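Toltaden Home Forum > Furniture and Floors > Oil or varnish on a table that gets daily use?

Started by mistus_mum
I've got a table with a varnish that has gone patchy at one end, and I'm going to take it back to bare wood over December while the kids are at their dad's. I can't decide what to put on it afterwards. It gets used for homework, dinner, the sewing machine, everything. My sister says oil, my neighbour says varnish and the man in the shop said whatever was nearest the till.
Budget is small. I have a sander already.

hollowaylane
Oil. I did ours six years ago and have never regretted it. Two thin coats, wipe off the extra after ten minutes, leave it overnight between coats. If somebody leaves a mug on it you rub that patch down and oil it again. With varnish you end up doing the whole top.

Jussara Paiva
I'd go the other way. Oil is fine if you keep it up and most people don't. I do tables for a living and the ones that come back to me grey and stained are nearly all oiled ones that got a coat when they were new and nothing since. A water-based varnish in satin, three coats, and leave it alone for a week before you put anything heavy on it.

hollowaylane
A week with no table, in a house with kids?

Jussara Paiva
Eat off trays. It's a week.

Washington Lacerda
I'm with the oil people but I'd say hardwax oil, which is a bit of both. It's tougher than plain oil and you can still patch it. Go with the grain, not across, and use less than you think. I put too much on my first one and it stayed tacky until spring.
Mine has a warm brown colour, and the grain runs across, so any blob shows.

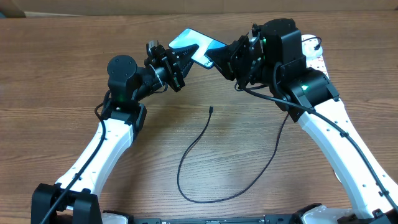 Brown top, grain going side to side.

mistus_mum
That's the sort of colour I'd like. Did you stain it or is it just the oil?

Washington Lacerda
No stain, just the oil. Try it underneath first though, as the same tin looks different on different wood. On pine it can go a bit orange.

gaz_483
What grit are you all finishing on? I went up to 800 on a side table and the oil just sat on top of it.

Jussara Paiva
Far too fine for oil. I stop at 150 or 180 for anything that's being oiled and go a bit finer between coats of varnish. 800 is for rubbing down the last coat if you want it silky, and I wouldn't bother on a kitchen table.

gaz_483
The tin said 240.

Jussara Paiva
Then do what the tin says. I'm only telling you what I do.

Washington Lacerda
I did mine to 180 and it took the oil without any fuss. One more of the top.
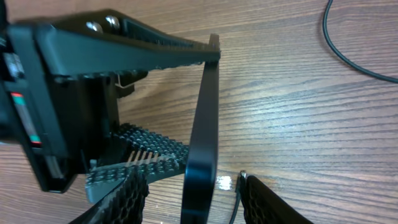
pennyfarthing2
Has anyone costed this properly? I had a quote of £145 from Wijaya to strip and varnish a six-seater, collected and brought back. By the time I'd priced the discs, the varnish and a decent brush I wasn't saving much, and I'd have lost two weekends.

hollowaylane
That's cheap. I was quoted £483 for ours, though it does have two leaves.

mistus_mum
I'd like to do it myself if I can. Is hardwax oil all right with hot plates?

hollowaylane
Use a mat. Same with varnish. Nothing likes a hot pan.

Jussara Paiva
Agreed on that at least. And mistus_mum, whichever you pick, lay your rags out flat outdoors to dry afterwards. Oily rags in a heap can catch fire on their own. I've seen a bin go up.

gaz_483
Seconded – there's a warning on the back of the tin but it's tiny.

mistus_mum
Didn't know that, thank you. I'm leaning towards the hardwax oil. Will do a patch on the underside first and see what colour it goes. Does anyone know if the Driltico discs fit a round sander with eight holes?

pennyfarthing2
They do a five hole and an eight hole, check the packet.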